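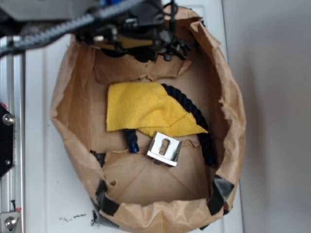 Teaching the picker what "on top" means

I have been looking forward to writing this one for weeks! Hakov, our grasp planner, finally has an ordering step I like, and most of what I learned came from working out of a torn paper bag.

If you've read earlier posts you know the setup. The planner gets a depth image and a color image, it comes up with grasp candidates, it scores them, and the motion side takes the winner and tries to find a path to it. For rigid parts in a plastic bin this was fine for a long time. You score each candidate on how flat the contact is, how much room the fingers have and how far it is from the walls, and you pick the highest number. The pile sort of sorts itself out, as whatever is on top tends to have the best clearance.

Then we moved on to mixed soft and hard items, and the scoring fell apart in ways that were a lot of fun to look at and no fun to debug.

Take the pile up there. Yellow microfiber cloth, navy rope partly tucked under it, small silver bracket sitting between the two bits of rope you can see. The old Hakov loved that bracket. Shiny, square, sheet metal with clear edges, and the scoring gave it a huge number every time. But the rope curves past one side of it and the rope end is just off the other side, so when the fingers open to go around the bracket they want to be exactly where the rope is. You can say that's a clearance problem and raise the clearance weight, and I did, and then it started to ignore every small item near anything at all.

What it needed was a notion of who is lying on whom.

The graph

So now, before any scoring, there is a small directed graph. Each object is a node. An edge from A to B means "A is resting on B or covering part of B, so take A first." For this pile it comes out as cloth over rope, with the bracket hanging off by itself and a softer "crowded by" link to the rope. Take the cloth, look again, take the rope, look again, take the bracket. Dead simple to say out loud, and I still get a kick out of seeing the planner print it.

The edges come from depth along the shared borders. Where two masks touch, I walk the border and compare the depth a few millimeters in on each side. If one side is consistently higher, it gets the edge. If the sign keeps flipping along the border, I don't add an edge at all and mark the pair as tangled. I tried being clever with tangled pairs for a while (a small learned classifier, trained on patches) and it was worse than leaving them alone, so they're left alone. The scorer gives a penalty to both and moves on.

The thing I got wrong first was treating the graph as a hard rule. With a hard rule, one bad edge locks up the whole bag. I had a run where a crease in some paper was labeled as an object, the crease was "on top of" everything, and the planner sat there politely waiting for somebody to remove the crease. Edges are weights now. A strong edge can outvote a great grasp score, a weak one can't.

One rope, two masks

This was Kamala Lobo's part, and I think it's the best piece of the whole change.

Segmentation gives you what it can see. When a cloth lies across the middle of a rope, it sees two ropes: one coming out at the upper right and running down the side, and another poking out at the lower left. The old planner took that at face value, chose one of them, and estimated the weight and length from half of the thing. It also planned a short lift, because it thought it was holding a short object.

Kamala added a merge step that runs on pairs of masks sharing the same occluder. It looks at color, at apparent thickness, and at the texture direction where each piece disappears under the cover. Twisted rope is great for that last one, the spiral gives you a nice strong direction signal. If the two pieces could be joined by a plausible curve under the occluder, they are merged into one node with a hidden middle. The planner then knows it's looking at something long and bendy, and it asks for a tall, slow lift.

The rope end was a pain for the color check, by the way. It has a lighter, shinier blue tip than the navy of the rope itself, and the first version of the merge treated the tip as a separate little object. Small, compact, with nice edges... so of course the scorer adored it. The fix was to compare colors near the occluder only and then let the mask grow outward from there along the rope's direction. I'm sure a better segmentation model would make this go away, but I like having a step I can read.

The bag is also an object (kind of)

I had the bag in the planner as four vertical walls and a floor. Stop laughing, Cheuk-hei! It had worked with bins.

An opened-up kraft bag with a rolled rim is a shallow wobbly bowl. The rim wrinkles in and out, there are jagged edges where the paper has split, and a loose flap can hang out over the inside. With a box model you either shrink the box until it fits inside the worst wrinkle, and lose half your reachable area, or you leave it full size and the motion planner thinks the fingers are clear when they aren't.

What we have now is a height map of the container, built from every pixel that doesn't belong to an object. Nothing fancy. The part that took real thought was the cost. Paper gives. Brushing it is fine, pinching it along with the cloth is bad, and dragging the flap into the pile is very bad because it covers things and wrecks the graph you just built. So the height map has 3 classes of surface, and each gets its own cost:

Floor. Contact from above is okay up to a small force limit.

Rim and walls. Light side contact is okay, closing the fingers on them is heavily penalized.

Loose stuff, meaning paper that has open space under it. Stay out from under it, and don't approach through it.

The third class is detected very crudely. If there's a sharp step in depth at the edge of a paper region and the color on both sides is paper brown, call it loose. Torn edges set it off all the time, even when they're lying flat, and I've decided I can live with that. Being too careful around torn edges costs us a little reach and that's it.

Black tape was another small surprise. It's dark against the brown, so the "is it paper" check said no, and for a day I had strips of tape turning up as graspable objects on the rim. The rule I ended up with is boring: a dark patch that follows the surface of the paper with no depth step of its own belongs to the container. It would fail on a very thin dark item lying flat. We don't have one yet, and I've put a note in the code for whoever meets it first (probably me).

Replays, or why I can write any of this with confidence

None of this would have happened without Stiltari, our replay tool, which Man-lok Kwok has been quietly making better since spring. You give it a recorded bag and it runs the full planner on the saved color and depth with no hardware involved. You get the graph drawn over the image, the top candidates, and the score of each one split by term.

For this work I kept a set of 200 recorded bags and ran the lot after every change. It sounds excessive. But ordering changes have a nasty habit of fixing the pile you're staring at and breaking one you've forgotten about, and with the score split by term I could see straight away which weight was to blame. My favorite new feature is the diff view: two planner versions, same bag, and it only shows the ones where the first pick changed. On a good day that's 8 bags to look through over coffee and then I'm done.

A replay can't tell you whether the grasp would hold, of course. It only says which one would be tried and in which order. For holding, you need the real gripper and the real cloth, and microfiber has its own opinions about fingers. That's a separate post and I haven't collected enough to write it.

Still open

Reflections. A polished bracket gives patchy depth on its top face, and a slot in the middle makes it patchier, because through the slot you get the depth of the paper behind. Right now I fill the slot in for the purposes of the graph and leave it open for the grasp check. It works on this bracket. I have no idea how general it is.

Re-looking after every pick. It's the safe choice, and it's slow. Often the graph says that two items have nothing to do with each other, so in theory we could take both from one look. Feng-yi Lu wants to try it on the Carrasco cell first, where the items are all rigid, and I think that's the right place.

Folds. A cloth folded over itself has an edge along the fold that looks, in depth, a lot like one cloth lying on another. The merge step handles some of those by accident, which makes me nervous. Pin-yu Yuen has an idea about using texture on both sides of the fold and we're going to sit down with it on Thursday.

If you have worked on ordering for soft items, I would love to hear how you deal with tangled pairs, even if the answer is that you skip them too. Comments are open again now that the spam filter is behaving. The merge step should be tidy enough to share in October, once I've taken out the hard-coded thresholds and all the variables named rope2.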